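Chapter 4
Lending the Robot Your Hands

In this chapter:
Why we show instead of tell
Guiding by hand and guiding from a distance
What a single demonstration contains
Practicing in a simulated room
Good habits for the person at the controls

When Zdeňka Kratochvíl was learning to bake from her grandmother, she asked for the recipe so many times that the old woman finally took hold of both her wrists and pushed them into the dough. "Like this," she said, and that was the lesson. Zdeňka went on to train robot operators at Drellen, and she still tells that story to every new group, usually while they are waiting for the computers to start. I have heard it more often than I can say, and I have never minded, for it gets us to the heart of this chapter faster than any definition could.

In Chapter 3 we wrote out instructions for a robot arm line by line. You may remember how long it took to describe something as ordinary as picking up a cup, and how quickly our careful lines came apart once the cup was moved a hand's width to the left. Some jobs suit that kind of writing very well. Others are much easier to do than to explain, and for those we have the other road, where a person performs the task through the robot and the robot keeps a record of it.

There are two common ways to go about this. In the first, called kinesthetic teaching (a grand name for a simple thing), you take hold of the arm itself and move it through the task, much as Zdeňka's grandmother did with her wrists. The joints give way under your hand, and the robot notes where each one was at every moment. In the second, called teleoperation, you stand or sit somewhere else and steer the arm with a controller, watching through a camera that is often mounted close to the gripper. You will try both before the end of the chapter, and I would gently ask you not to decide on a favorite until you have.

Teleoperation takes some getting used to. The view from near the gripper is a close one, and things you know perfectly well from ordinary life can look strange from there. A bathroom, for instance, may come to you as broad white curves and a patch of tile, with the two fingers reaching up from the bottom of your screen. Students often spend their first session simply working out what they are looking at – and that is time well spent!

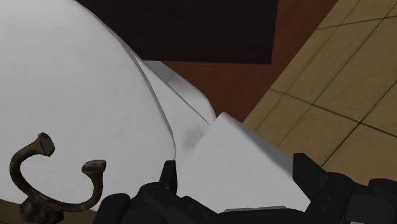
A great deal of this practice now takes place in simulation. The room, the objects and the arm all exist only inside the computer, yet the person steering is quite real, and so are the small decisions that person makes. When Otakar Kollár set up the course at Belberg, he began with 108 demonstrations recorded in simulated rooms, and he threw out a good many of them after watching them through from start to finish. He wasn't being fussy. A few contained long pauses where the operator had stopped to think, and a robot that learns from pauses will learn to pause. By the following August his students had built the collection up to 451, and he had become a much more patient man, or so he told me.

Let us be clear about what a demonstration is. It is a recording of one attempt at one task, and it has two halves that must be kept together: what the robot could sense at each moment, and what the person told it to do at that moment. Lose the first half and you have a string of movements with no cause. Lose the second and you have a film. In the exercises we will call the first half the observations and the second half the actions, and you will meet both words again in every chapter after this one.

You will hear people argue over how many demonstrations are enough. Elspeth Ogilvie, whose notes on the Bayram exercises appear at the back of the book, likes to begin with a small set and look hard at it before recording any more. Larger sets have their place too, and the one we use in Chapter 6 holds over 2,000. For now, please keep to small numbers and watch everything you record, even when it is dull.

Before you turn to Section 4.1, find a partner and a simple object, such as a spoon or a box lid. Close your eyes and let your partner guide your hand until you have picked it up. Then open your eyes, put the object back, and have your partner direct you again using only spoken words. Write down where you hesitated each time, and keep the page, as we will need it in Section 4.3.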